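参访 Furnival 价格数据中心：开放日记录

11月 本刊编辑部

Furnival 价格数据中心每年秋天开放一天，今年定在一个周五。我们报名时填的是“数据使用者”一类，同组的还有几位做区域经济的研究生、一家信用社的风险岗员工，以及从 Lasgate 市政府来的两位预算科人员。中心不大，名气也限于圈内，它编的是 Okside 地区的消费价格月报和一套房租指数，我们刊物的物价专栏引用这两组数已经很久，但一直没有到现场看过数是怎么出来的。

从 Lasgate 坐早班火车过去，在 Iddale 换一次车，出站后步行就到。Iddale 站换乘要从天桥绕到另一侧站台，站台牌上的信息更新得慢，建议留足时间。中心在一条旧商业街后面，门口没有大招牌，只有门铃旁边贴了一张名单，我们走过头又折回来。签到以后每人领一本薄册子，里面有当天的流程和一份术语表。术语表编得很实用，把“环比”“同比”“链式”“权重参考期”这些词用一两句话讲清楚，后面还附了月报里对应的表号。

上午的第一场在会议室，内容是月报从采价到发布的全过程。主讲人是中心的方法岗负责人，讲话不快，幻灯片上几乎都是流程图和样表。她先交代了一个前提：地区指数不能替代全国指数，样本小，波动大，发布它的目的是给本地的工资谈判、租约调整和市政预算提供一个参照。因此中心对外发布的时候会同时给出指数值和一个区间，引用的人常常只抄前面那个数，把区间丢了。听到这里我们也有点脸红，本刊的表格就没有列区间。回来以后已经和排版商量，下一期起加一栏。

采价分两部分。一部分由采价员到店登记，主要是菜市场、理发店、修车铺、小餐馆这些没有电子记录或者不愿意提供电子记录的商户；另一部分是商户直接报送的收银数据。目前报送商户有900家，多数在 Okside 市区，Lasgate 和 Iddale 两地占的比重比人口比重低。预算科的两位当场问，这样会不会让 Lasgate 的价格变动在地区指数里被低估。回答是会有影响，但权重是按居民支出调查定的，报送商户少只意味着 Lasgate 那一部分的估计误差更大，并不直接压低它在指数里的份量。中心正在争取把 Lasgate 的几家大型食品店纳入进来，谈了很久，卡在数据保密条款上。

商品目录一共765项。目录听起来是个枯燥的东西，这一场里却花了最长时间。每一项都有一张说明卡，写明规格、计价单位、可以接受的替代品和不可以接受的替代品。主讲人拿食用油举例：同一品牌从大瓶换成略小一点的瓶子，标价不变，单位价格就涨了，采价员如果只抄标价，这次上涨就会漏掉。说明卡要求采价员登记净含量，系统再统一折算。衣服更麻烦，换季时旧款清仓，新款以原价上架，如果把两者直接相连，指数会在季节交替时大起大落。中心的做法是清仓阶段的价格照常计入，新款入样时用同类商品的变动去衔接，不让新旧款之间的价差全部变成价格上涨。这个做法他们沿用多年，也承认有缺陷，清仓跌得深的年份，衔接以后指数会长时间偏低。

有研究生问为什么不全部用收银数据，既快又全。主讲人列了几条困难。收银数据里的商品编码由商户自己定，换一次系统就全变；促销和会员价混在一起，难以知道一般顾客付的是哪个价；有的商户按周汇总，有的按日，有的只在月底给一个文件。另外，收银数据只反映卖出去的东西，断货的商品在那个月里消失了，到店登记的人却能看到空货架并记下来。疫病或者运输中断的时候，空货架本身就是信息。她没有说哪一种更好，只是说两种都要留，留的比例每年重新评估。

茶歇以后进入自动分类那一场。收银数据进来时，每一行是一个商品名称，长短不一，夹着缩写和错字，要把它归到目录的某一项里。过去靠人工，现在先由一个文本分类程序给出候选，再由人确认。程序是中心自己写的，用的方法并不新，词频加线性模型，外面再套一层规则。有人问有没有试过大型语言模型，回答是试过，在生僻商品上确实好一些，但是同一个名称隔几天再问，答案偶尔会变，对于要逐月可比的指数来说不好处理。他们现在把它放在复核环节，只在线性模型拿不准的时候作为第二意见，最后仍由人点确认。

演示时放了一批真实的待确认记录，商户名称已经遮掉。大家轮流试着归类，分歧比想象的多。比如一份“早餐组合”，里面有面包、鸡蛋和咖啡，应该归到外出就餐还是预制食品，要看它是在店里吃还是带走，而收银记录里没有这一项。中心的规则是看商户类型，餐馆卖的归外出就餐，超市卖的归预制食品，遇到超市里面的餐台则按柜台编码判断，没有柜台编码就放进待查。待查的记录每个月底清一次，清不完的顺延，顺延的部分不进当月指数。方法岗的同事说，顺延的记录如果集中在某一类商品上，这一类当月的数就会不稳，月报脚注里会写明，希望大家看脚注。

关于人工确认的一致性，他们每个季度抽一批记录让3个人各自独立归类，再比较结果。分歧大的项目会回到说明卡上改措辞。我们看了一张改过几遍的说明卡，是“家用清洁用品”一项，最早只有两行，现在写满了一页，把消毒湿巾、洗碗块、除垢剂分别说明归属。旁边一位做风险的听众说，他们单位给贷款用途分类也遇到一样的问题，规则越写越长，新来的人越看不懂。主讲人说中心每年会做一次精简，把一整年都没有用到的条款移到附录里。

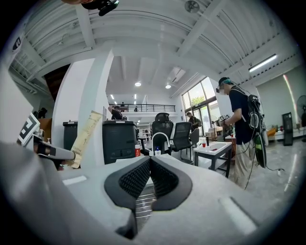

午饭在隔壁的小食堂，自助，味道一般，汤还可以。饭桌上聊得最多的是房租指数，下午第一场也正是这个题目。

房租在地区支出里占的份额很大，又是月报里被质疑最多的一项。租客的感受是房租涨得厉害，指数却往往很平缓。下午的主讲人解释，差别主要来自统计对象。租客在找房时看到的是新租约的挂牌价，指数统计的是全部正在履行的租约，其中大量是几年前签的，调整幅度小。两个数都是真的，回答的问题不同。中心从前年开始把新签租约单独列一张表，放在月报后面，起初没有人注意，后来本地报纸引用了一次，来电询问的人才多起来。

目前房租样本有1751份租约，由房东协会、租赁中介和一部分租户自愿提供。样本每年轮换一部分，轮换的时候要做匹配：同一套住房，换了租客，装修过没有，面积口径有没有变，是否包含取暖费。取暖费最容易出错。有的租约写“含暖”，有的写“不含”，有的在冬季另附一份补充协议，金额写在补充协议里，主租约上看不出变化。去年冬天复核时发现一批租约的补充协议没有收齐，结果那几个月的房租变动偏小，后来做了修订。修订的幅度不大，说明写了满满一页，我们当时在专栏里只登了新数，没有登原因，这也算一处疏漏。

主讲人放了修订前后的两条曲线，并讲了中心的修订政策。月报首次发布的数是初值，以后还会有一次例行修订，之后除非发现差错，不再改动。例行修订主要是把迟到的商户报送补进去。差错修订单独公告，公告里写清原因、涉及的月份和影响的方向。他们不主张频繁修订，理由是很多租约和工资协议写明以某月指数为准，改来改去会引起纠纷。信用社的那位问，如果租约里引用的是初值，后来初值改了，以哪个为准。答复是这由合同双方约定，中心提供一段建议措辞，放在网站的使用说明里，建议在合同中写明“以首次发布值为准”或者“以例行修订后的值为准”，二者选一。预算科的人当场抄了下来，说市里的几份服务外包合同只写了“地区物价指数”几个字，连哪一张表都没有注明。

自有住房怎么算，也有人问。中心的地区指数目前不包含自有住房的虚拟租金，只在一张试编表里给出包含以后的结果。试编表用的是同类出租房的租金去推算，Iddale 一带出租房很少，能找到的参照多是公寓，拿公寓的租金去推独栋住房，结果不太可信。主讲人说得很直接，Iddale 的那一列请不要单独引用。

接着是短期预测的介绍，这是我们报名时最想听的一场，时间却排得最紧。中心在月报正式发布以前会做一个内部的提前估计，主要用来发现异常：如果正式数和提前估计差得多，就回头检查数据。提前估计用的是已经到手的那部分收银数据、加油站的牌价和批发市场的行情，方法包括一个简单的自回归模型和一个加了外部变量的回归，两者取平均。主讲人展示了历年误差，食品类的误差最大，集中在叶菜和鸡蛋上；服务类误差小，可是一旦出错就是整块出错，比如公交票价调整的月份没有提前输入，模型当然猜不到。他们的补救办法是维护一张已知事件表，票价、水费、学费的调整一经公布就录进去。

讨论里有研究生建议把变量加多，用降维的办法抽出共同因子。主讲人说做过一轮，在平稳时期和简单模型差不多，在能源价格剧烈变动的那一段稍好，但是需要的数据有一部分要付费，合同到期以后没有续。她还提到一个实际的困难，变量多了，出了异常很难向别人说明是哪一个引起的，而提前估计的用处正是帮着找原因。这个回答有人不太满意，会后还在走廊里继续谈，我们听了一会儿，双方主要的分歧在于评价标准，一边看平均误差，一边看能不能追查。

提前估计目前不对外公布。我们问过有没有公布的打算，回答是还没有定。顾虑在于地区规模小，个别大商户的一次促销就能影响某一类的结果，提前公布等于让熟悉内情的人反推商户的价格行为，这和报送时签的保密承诺有冲突。正式月报在发布前要过一道披露检查，凡是某一类在某地只有极少数商户报送的，就合并到上一级。读者有时看到 Iddale 的某些分类是空白，就是这个缘故。以前我们收到过读者来信，问为什么 Iddale 没有家电价格，现在可以答复了。

最后一个安排是和采价员座谈。来的几位年资都不短，讲的多是现场的事。她们每个月走固定的路线，登记用平板，系统会显示上个月的价格，变动超过一定幅度就要填原因。有一位说，显示上月价格有利有弊，好处是抄错能马上发现，坏处是疲劳的时候容易照着上月的数点过去，所以培训时要求先录当月价格再看上月。商户一般都肯配合，难的是换店主，新店主不知道有这回事，要重新解释一遍来意，带着介绍信和上一期的月报去比较管用。菜市场要赶在上午去，下午价格会松动，早晚的差别有时比两个月之间的差别还大，因此每个摊位登记的时段固定，不能随意换。

也有人问起服务类价格的采集。理发按男士短发和女士剪发分列，修车按工时费登记，家教和钟点工这一类最难，没有门店，只能通过几家中介拿报价，实际成交价往往另谈。采价员的看法是这部分数“偏硬”，几个月不动，一动就是一大步。方法岗的同事在旁边补充，今后打算改为向家庭户直接询问实际支付额，问卷已经拟好，经费还没有落实。

散场前留了提问时间，问题多集中在数据下载上。现在网站提供的是每月一份表格文件，想要长时间序列得自己拼接，表头在几年前改过一次，拼起来要当心。中心说正在整理一份统一格式的长表，包含目录变更的对照关系，上线时间未定。在此之前，如果来信说明用途，他们可以发一份内部使用的拼接版，不保证每个历史月份都核对过。我们已经去信，收到以后会先和本刊历年登载的数比对一遍，有出入的地方在专栏里更正。

另外记几件零散的事。月报的发布时间是上午九点半，网站有时会晚几分钟，邮件订阅反而先到。册子后面印的权重表是旧的，新权重要到网站上看，现场工作人员也提醒了这一点。想参加明年开放日的读者可以提早留意报名，名额按类别分，“数据使用者”一类最先满，“一般公众”一类今年到最后还有空位，两类听的内容上午相同，下午公众组听的是指数入门，没有房租和提前估计两场。

回程在 Iddale 等车的时间比较长，和预算科的两位接着聊合同里怎么引用指数。他们准备先把市里现有合同中涉及物价条款的找出来，看一看各自写的是哪张表、哪个月份、初值还是修订值，再决定要不要统一措辞。如果整理出来的材料可以公开，本刊愿意刊登。本刊专栏这边要做的改动有三处：物价表增列区间，房租一项同时登存量租约和新签租约，修订时附一句原因。前两处下一期可以做到，第三处要看版面。

来稿与更正请写信至编辑部，信封注明“物价专栏”
版权归本刊编辑部所有，转载请注明出处
返回顶部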